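Proceedings > Volume 12 > Data Collection Systems > Full text
Abstract Sections References Cited by Download

4. Evaluation of the Sirnus Hand-Held Gripper Kit

4.1 Scope

The Sirnus kit is sold by Posturov as a package for recording two-handed manipulation without a robot arm. An operator holds one gripper in each hand and carries out the task directly, and the recordings are later converted to training trajectories. The present section reports on the kit as delivered, including setup, operator training, and the quality of the recorded motion. Policy learning is treated in Section 5. The kit was bought at list price, and Posturov had no part in the design of the study or in the preparation of this report.

4.2 Setup and calibration

Installation followed the printed manual supplied with the kit. Two staff members completed the first installation in a single afternoon, most of which was spent on cable routing and on the calibration routine. The manual assumes that the recording computer is placed to the left of the operator. Our station used the opposite layout, and the cable order given in the manual had to be reversed. Posturov confirmed this change by mail and stated that a corrected manual would be issued in August.

Calibration was repeated at the start of each session. The routine asks the operator to hold both grippers still and then to bring them together twice. Sessions in which the routine reported an error were restarted and the partial data discarded.

4.3 Tasks and operators

Each of 12 operators received 40 minutes of instruction before recording. The task set was prepared by Dewanti Sembiring and covered picking, handing over, and placing small parts on a tabletop. The planned total was 600 episodes. Of these, 595 were retained after review. The remaining five were removed for missing timestamps on one side.

Operators were told to work at a natural pace and to keep both grippers above the table surface between episodes. The two hands were seldom at the same height during the approach phase, as Figure 4 illustrates, and the handover tasks produced the widest range of wrist angles.
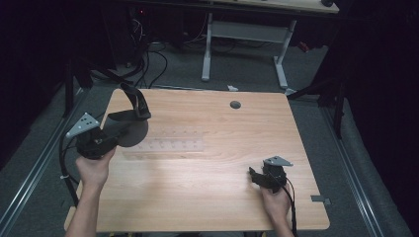 Figure 4. Two-handed work with hand-held grippers over a wooden tabletop. A cable runs from each gripper.

4.4 Findings

Grip opening was recorded reliably on both sides. Position data were satisfactory in slow motion but showed short gaps during fast wrist rotation, chiefly in the handover tasks. The Amrani software, licensed separately, filled most of these gaps in processing. Gaps longer than 200 milliseconds were left unfilled and marked in the log.

Operators rated the grippers as easy to learn. Their main complaint concerned the cables, which several of them found tiring over a long session. The competing Kesard kit is offered with a wireless option, but it was not available for testing during the study period. A comparison of the two products under the same task set is planned.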